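Cedwood tabletop sorting kit: progress report to the Pana fund

Posted in October by Siu-ming Su

You asked for a plain account of where the money has gone and whether the Cedwood kit is worth buying for the other workshops. The first part is easy. The second takes a bit longer, much like the kit.

We have now had the thing on trial for most of a term. It came in more boxes than the delivery note admitted to, with a printed manual that is very good on unpacking and falls rather silent after that. The arm went on the bench in an afternoon. The software went on in the afternoon after that, then again the following morning, then once more with someone from Cedwood on the phone who kept saying "interesting". I have come to dislike that word in a support engineer.

Since the last report we have logged 1,114 picks. A pick, for our purposes, is one attempt to lift one block and set it down where it was meant to go. Dropping it politely nearby does not count, although Cedwood's own counter would have it otherwise. We switched that counter off in the second week and have kept our own tally since.

The sorting task is the one set out in the bid. The arm has to group mixed blocks by colour on a board, and it may put them in any order it likes so long as the groups stay apart. We began with the plain shapes and moved on to the awkward ones once the plain ones had stopped being an adventure. 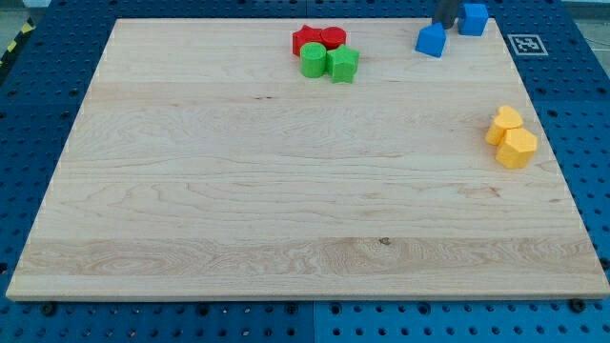 Colour sorting on the maple board: red and green together towards the back, blue beyond them by the gripper, yellow on the right.

The cylinders are dull in the best sense. The arm takes them from nearly any angle and puts them down like a waiter with a full tray. Stars are harder work, as the fingers want two flat faces and a star has opinions about that. The hearts remain our chief expense in patience. Cedwood say a softer fingertip is on the way, and have been saying so since before the trial began.

Closely packed groups are the other sore point. The planner leaves a fair gap between blocks when it has the board to itself, then loses its manners as the space fills up. We have tried a slower approach and a higher lift. The slower approach helped. The higher lift mostly gave the blocks further to fall.

On the board itself, I know there was some muttering about the price of a decent piece of maple. The cheap one we had before it warped, and an arm that believes the world is flat does badly on one that isn't. I would buy the maple again.

Costs. We have spent roughly 300 pounds on spares, chiefly fingertips and one cable that met a chair. That is inside the sum you allowed. The yearly support plan is not, and I have not signed it. Choi's rival kit includes support in the price, and we have been promised a loan unit for 7 days so that the same blocks can be put in front of it. The Prutov one was ruled out early for want of anybody answering the phone.

My view for now is that the Cedwood kit is a sound arm sold with a hopeful manual. I would not order more until we have had the Choi unit on the bench and seen the new fingertips in the flesh. If you need a yes or no sooner, it is a no with the door left open.

The next report will have the comparison in it, and the full pick log if anyone can bear to read it.

Comments (2)

Workshop B
We had the same trouble with the hearts. Tape on the fingers got us through, but it wants changing daily and looks dreadful.

Pana grants desk
Thanks, very clear. Please could you send the support plan quote before you turn it down? Also the receipt for the cable.

Recent reports
Cedwood kit: unpacking and first impressions
Bench layout and where the plugs are
Choi loan unit: what we have asked for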